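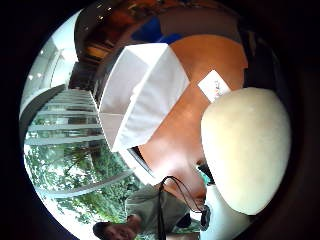

The Elum trial offer is being passed around this list as if the only open question were how fast we can sign, and I'd like to slow that down a little before the 10 member kitchens get asked for a yes or no. Kurkance wants to rent us the hand-held gripper, have our own people do their usual counter work with it, take the recordings away, and come back with a policy that runs on an arm. Fine. But look at what the tool's camera gets. The big cream-white rounded thing gripped up close hides part of the face of the person in the paper cap and a good piece of the orange behind it, the right side near the hand goes into deep shadow, and the window on the left is so bright that the ceiling next to it is almost pure white. I have no trouble believing a model can learn something from views like that. I have a lot of trouble believing the sentence in the brochure that says it works "in any kitchen, under any light, with no changes to your space."

I have cut the earlier message down to the parts I'm answering.

On April 11, 2024, the purchasing contact at the Edstead kitchen wrote:

> We had the Kurkance call and came away pretty positive. The short
> version: Elum is the hand-held gripper, Phan is the software that
> turns recordings into something the arm can run. You rent the first
> and subscribe to the second. The arm itself is a separate quote.

My first problem. On the call I was on, the arm was "included in the path to deployment." When I asked for that in writing I got a PDF where the arm shows up once, in a footnote, as "customer supplied or quoted separately." So the trial gets us a pile of recordings and a report. It doesn't get us anything that moves a bowl from one side of a counter to the other. Maybe that's an acceptable thing to buy, but then we should call it a data trial when we put it in front of the other kitchens.

> They want 711 good demonstrations per task. The rep said a single
> person can do that in a week of normal shifts without really noticing.

Without really noticing is doing a lot of work there. I held the demo unit for a good part of a morning. It isn't heavy, but it sits out in front of your knuckles, and you grip from farther away than your hand wants to. You also can't do the little things you do with your fingers while your palm is busy, like turning something a few degrees to get a better hold. I'd guess every task goes slower, and I'd like a measured number before we promise it fits inside a shift.

I also asked what counts as a "good" demonstration. The answer was that Phan scores them automatically and drops the weak ones. So how many attempts does it take to get 711 good ones? They wouldn't say. If the software throws out half, our week is two weeks, and we're paying wages for both. The contract draft puts rejected recordings on us.

> Accuracy after training was quoted at 90 percent, which to me seems
> good enough for a first pass, and it improves with more data.

90 percent of what? I went back through the slides. The footnote says the figure comes from a test with known objects, on a bench, with fixed lighting. Our stuff isn't like that. Smooth, rounded, pale things with hardly any surface detail are a lot of what gets handled at a counter, and when they're close to a strongly curved lens they fill up the view. I'd want to see their result on exactly that sort of object, next to a window in daylight and again in the evening. If they have it, it should take them five minutes to send. I asked, and what came back was the same slide with our logo on it.

Also think about what one failure in ten means when there's a line. Somebody has to stand there and catch it. If somebody has to stand there, I don't see where the savings are, and the savings estimate in the quote assumes that person is doing something else.

> Privacy: they blur faces before anything leaves the building, so I
> don't think we need anything beyond a sign on the door.

I don't agree, and of everything in the message it's the part I'd push back on hardest. The lens on these tools is very wide. It takes in whoever is near the work, well off to the side and at every angle, and with the tool turned sideways people end up sideways or upside down. Does the blurring catch an upside-down face? Does it catch a profile that's half covered by whatever is in the gripper? The rep said "it should." I would like somebody to run it on a sample of our own recordings and let us look at the output frame by frame before a single file goes anywhere.

A sign on the door doesn't cover employees either. They need to be asked, one by one, and they need to be able to say no without it costing them hours. The draft has us warrant that all consents are in place. If we miss one, that's our problem and not Kurkance's.

> Cost is $66 per unit per day for Elum, Phan is free during the trial,
> and they waive the setup fee if we decide before the end of July.

Three things about the money.

The day rate runs on calendar days, closed days included. I didn't notice until I read the rental terms a second time. For a kitchen that closes twice a week it's a very different number from the one in the quote.

Phan being free during the trial is nice, but the trial ends when they deliver the report, and the recordings stay in Phan's own format. There's an export button. In the demo it was gray. I was told export is "on the roadmap." Until it's there, we would be renting access to our own work, at a subscription price that isn't in any document I've been given.

And the deadline is a sales deadline. A fee that can be waived in July can be waived in the fall.

To be fair to them, there's a part I liked. Recording by doing the job with a tool in your hand is much easier to teach than steering an arm with a pair of joysticks, which is what the last vendor wanted from us. Our newest hire had the hang of it after a few tries — the grip opens and closes the way you'd expect, and the battery lasted through the morning. The hardware feels like somebody used it before selling it. My complaints are nearly all with the claims and the contract.

What I'd suggest we ask for, in this order:

1. A short paid test in one kitchen, one task, one unit, billed on open days only.
2. The count of attempted versus accepted recordings, reported to us daily.
3. Face blurring run on site, with our sign-off before upload.
4. Export in a documented format, working, before we start.
5. The arm price in the same quote as everything else.

If they agree to the first four I'd be willing to host it here. If they won't move on export I'd vote no, whatever the discount is by then.

Has anyone on the list talked to a kitchen that has finished a trial with them? The two references I was given both turned out to be still recording. I'd also like to hear from whoever handled the insurance question last time, because the rental terms make us liable for the unit at full replacement value and don't say what that value is.

I can forward the rental terms off list. Please don't post them here, the archive is public.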